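Orkum: looking after turned wooden bowls in a shared kitchen

Product Design, second year group project, spring term report

Why bowls?

Our course shares a kitchen with two other year groups, and for as long as any of us have been here the bowls have been a sad sight. Plastic ones go cloudy and china ones chip, and then they sit at the back of the cupboard for ever. We wanted to know whether wooden bowls could survive in a place like that, with real students using them for real crisps, fruit and leftover salad. The project is called Orkum, after the name painted on the old cupboard door where we keep everything (we never found out what it meant, but we liked it!).

The bowls came from Jalum, a small turning workshop a bus ride from campus. They let us have a batch of seconds, with small marks on the outside that most people wouldn't spot. We spent a whole afternoon there and learnt more about wood than in a term of lectures. Did you know the base of a bowl can move with the weather? We didn't, and now we can't stop checking.

What we set out to do

We had 2 questions. Does the way a bowl is cleaned change how it feels after a term of use? And will people stick to a cleaning routine if it is quick and the things they need are close by?

For the first question we gave each bowl 200 washes over the term, shared out between the group on a rota. Half the batch was wiped with a plain damp sponge and the other half went through a basin of soapy water with a brush. After every wash the bowl was dried with a tea towel and left upside down on a rack for 15 minutes before it went back in the cupboard. We kept a notebook by the sink and wrote down anything we noticed, from raised grain to a smell of onions that one of us was convinced about and the rest of us couldn't find.

For the second question we tried different places for the cleaning things. In November they were under the sink in a lidded tub, and hardly anyone bothered. Then we moved everything out on to the table next to the bowls and it was like a different kitchen. People picked up a sponge while they were chatting, gave the bowl a wipe and put it away.

We were very pleased with the shape we chose. The rim is wide and rounded, so it is comfortable to hold, and the inside is shallow, with no awkward corner for crumbs to hide in. A flat green block sits nicely beside it and doesn't take up much of the table. 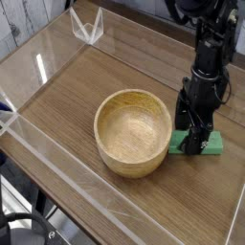 Carbone wrote in our comments book that the rim was the best bit, but that the inside needed oil far more often than we had planned for, and that a bowl used for fruit every day would want it before one used for crisps. We talked this over at our next meeting and agreed. Our first plan had one oiling at the start of term and one at the end, which was much too hopeful.

What we found

The damp sponge won, and by more than we expected. The bowls that were only wiped stayed smooth to the touch all term. The ones that went in the basin turned a bit furry inside after the first few weeks - not horrible, but you could feel it with a fingertip. A light rub with fine sandpaper and a coat of oil brought them back, and we all fought over who got to do the oiling because it is so satisfying. The grain comes up beautifully.

The rack was less of a success. It is a Molorus one that was already in the kitchen and the gaps are made for plates, so a thick bowl leans over and stays damp along one side of the rim. We ended up putting a folded tea towel on the worktop and using that instead.

Costs

We had a budget of £200 and stayed inside it. Most went on the bowls and the oil. The sponges cost next to nothing, and the sandpaper came from the workshop stores.

What we would do differently

We would start the notebook with proper headings, as half the early notes say things like "fine" or "bit odd". We would also include a bowl with steeper sides, to see whether a sponge still reaches everywhere easily.

Next term we would like to make our own bowl from scratch, and Jalum have offered us time on a lathe. The bowls are staying in the kitchen for now, so please use them. Wipe, dry, upside down on the tea towel, and the oil is on the top shelf of the Orkum cupboard.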